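Ikunness Snack Label Corpus

README for release 4

Summary

The corpus holds transcribed ingredient and nutrition panels from packaged snack foods: chips, crackers, puffed corn, roasted nuts and filled biscuits. It was built to test software that turns label text into structured records. Each entry pairs the text as printed with a parsed version in which ingredients, percentages, allergens and serving data are held in separate fields.

Maintainers: Agata Gatti (schema, releases), Andor Deák (parsing), Poppy Holroyd (English and allergen review), Relu Furtună (Romanian and Hungarian labels), Orlando Ríos (Spanish labels).

Contents

labels.csv – one row per product, raw panel text in UTF-8
ingredients.csv – one row per ingredient, linked by label_id
nutrition.csv – values per 100 g and per serving, as printed
allergens.csv – declared and "may contain" allergens, kept apart
packs.csv – pack format and closure
synonyms.txt – ingredient names merged during parsing
CHANGES.txt – corrections by release

Sources

Labels were typed from packs bought at retail by the maintainers. No text was taken from store websites, which often carry an older recipe than the pack on the shelf. Text printed under a fold or seal was typed after the pack had been opened flat. Where a multipack and its inner bags carry different panels, both are entered and share a group_id.

Pack format

The pack_type field takes one of these values: pouch, flow_wrap, tub, carton, tray. Metallic bags are entered as pouch or flow_wrap according to the seal, and the finish goes in pack_finish (metallic, clear, matte, paper). The finish field says nothing about what the film is made of. Material codes, where printed, are in material_code.
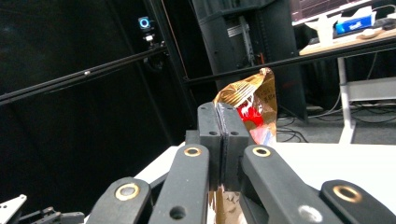 Field notes

label_id: stable across releases. IDs of withdrawn rows are not reused.

raw_text: line breaks on the pack are replaced by single spaces. Printed spelling errors are kept. Bold or capital letters used to mark allergens are recorded in the emphasis column as character offsets.

percent: the number printed next to an ingredient. Blank means no figure was printed. It does not mean zero.

nested_level: 0 for a top-level ingredient, 1 for a component in parentheses, 2 for a component of a component. Deeper nesting is flattened to 2 and flagged.

serving_g: grams only. Servings given as a count ("4 crackers") are in serving_text.

energy_kj and energy_kcal: both as printed. They are not recomputed, and on some labels they do not agree.

Known problems

Seasoning blends are parsed inconsistently in rows added before release 3. Use parser_version to filter them.

"Vegetable oils in varying proportions" is stored as a single parent with no percentages. Users who need a fixed order should not rely on the row order of its children.

Trevari products list salt, and the older panels list sodium. The two are not converted.

The Vavutetti rows have 99 in the fiber column where the panel gave no value. This is a leftover from the import script and will be cleared in the next release. Treat it as missing.

Splits

The test split contains 55 products, none of which share a brand with the training split. All Ruggiero labels are in test.

Updates

Corrections are collected until June and released together. Send the label_id, the field name and the text as printed.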